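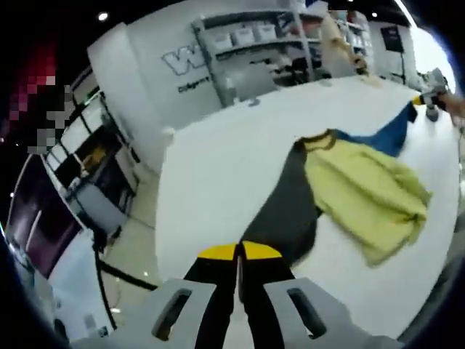

How do you keep a multicoloured top flat enough for a pair of grippers to fold?

Put a gripper on each end and draw the fabric out along its longest line before you try any fold. Most of the trouble our club has had with garments came from folding over a wrinkle.

These tips come from the Tuesday group at Brindbridge, who are working on the clothes task for the Plukell student contest. They are written for new members, and most of them apply to folding by hand too.

Start with the cloth on a bare, wiped table. Crumbs and bits of tape catch on knitted fabric and show up as false edges in the recordings.

Pinch a seam or a trim if you can reach one. A single layer in the middle of a panel slides out of the fingertips, and you end up with a tent.

Close the fingers slowly. Kika's settings sheet has 17 as the closing speed for cotton and 43 for anything thicker. Write down which one you used.

Work in pairs, one gripper each, and agree who moves first. Say "hold" and "go" out loud.
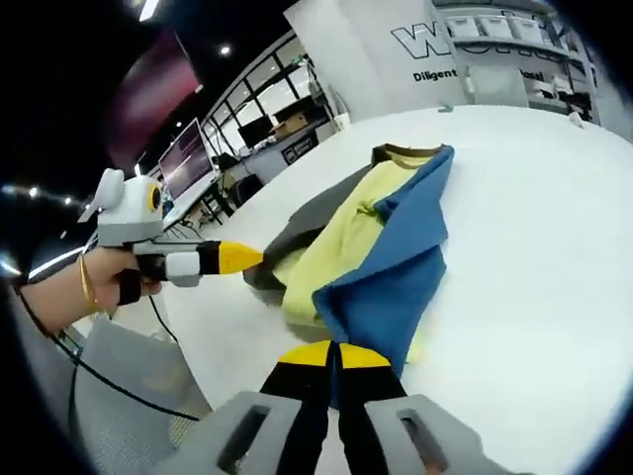
Two grippers at the garment, one at the dark grey edge.

If a sleeve gets trapped underneath, let go and start again. Pulling it out from the side drags the rest of the top with it.

Keep the cables behind your elbow. Check them again after you swap sides.

Wipe the fingertips with a damp cloth at the end of each session and let them dry before they go back in the case. Don't use furniture polish.

Name your recordings with the garment number first, then your initials. We had 963 files in the shared folder by April and 211 of them had no garment number, so Pieter Fourie had to open each one.

Washing: 30 degrees, no softener. Softener makes the cloth slippery and the Xaba scoring script was tuned on tops washed without it.

Last updated November 2023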